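How to sort out the clothes on the bed and get them into the basket

I used to let clean and not-so-clean clothes gather on the bed all week, and by the time July came round and everything was thin cotton and easily creased, you could hardly find the mattress. These days I do a little round of the bedroom in the morning, with the basket standing close by, and it makes the rest of the day feel a good deal calmer.

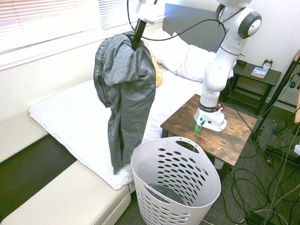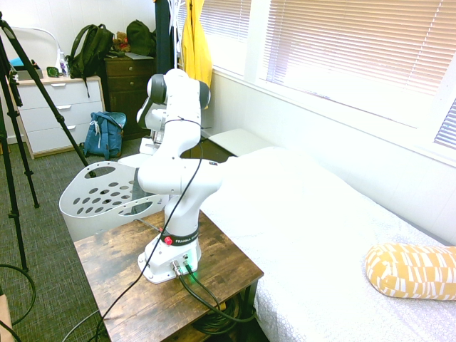
White laundry basket with oval holes, and to the right the bed with its white patterned sheet

What you need

A tall basket with holes in the sides, so the air can get in, and a handle you can get your whole hand through. Mine came from Datholm, though the Melis one my sister has is every bit as good. You'll want a clear stretch of bed as well, so move the cushions up to the headboard end before you begin.

Step 1. Put the basket on the floor within arm's reach of the mattress. If you have to walk to it you'll start throwing, and then you'll be picking socks off the carpet (I speak from experience!).

Step 2. Pick up one thing at a time. Trousers and joggers are best lifted by the waistband, so the legs hang down and you can see whether one has turned itself inside out. Give them a gentle shake and go through the pockets. Tissues are the great enemy here.

Step 3. Decide there and then. Anything for the wash goes into the basket, heavy things first and shirts on top, and anything that will do another day gets folded and put on a chair.

Step 4. Smooth the sheet with the flat of your hand, working from the middle outwards, and put the cushions back however you like them.

I stop filling when the clothes are 3 inches from the rim, as a basket piled any higher sheds things all the way down the stairs.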